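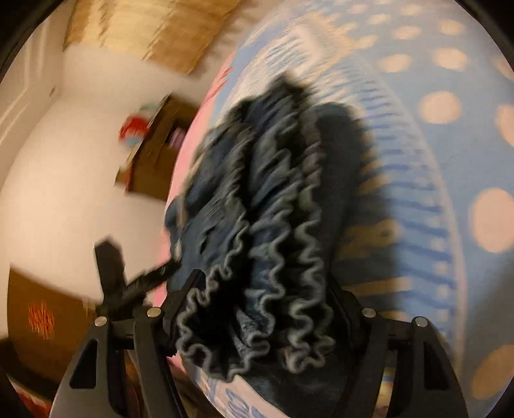
Minutes, Rewi Street Clothing Swap planning meeting, 6 December 2019

Typed up by Ataahua Trevaskis (me again, since I was the one with a pen)

1. Last time

We went over the October swap first. We had 188 people through the door, our best yet, and the coat rack fell over twice. Illia Hrynyshyn has fixed the leg on it and wants it written down that he'd like somebody else to carry it next time. Written down, Illia!

2. Money

There's $72 in the tin after we paid for the hall. I'd like to spend some of it on hangers and most people agreed, though we went back and forth for ages over plastic or wire. No decision, so I'll get prices for both.

3. What we take in

Long chat about this one. We ended up with 63 bags left over last time, and the thrift store at Marnusis could only take some of them. New rule: clean clothes only, no single socks, and up to ten pieces per person. Dresses and anything with ruffles or beads go on the rail and not in the bins (I have strong feelings about this and got my way). Bedding is still a maybe.

4. Flyers

Plitari can print 1,000 small ones for us by the end of next week. Illia thinks that's way too many. I said we could put the extras in the library and the laundromat, and he gave in. The old ones had the wrong door on them, so please toss any you still have at home.

5. Other stuff

The Nistum choir has the hall right before us, so we can't set up until they're done. I'll ask them for the key. Illia is bringing the big mirror and I'm doing snacks.

Next meeting is at my place, same time. Bring a chair if you can.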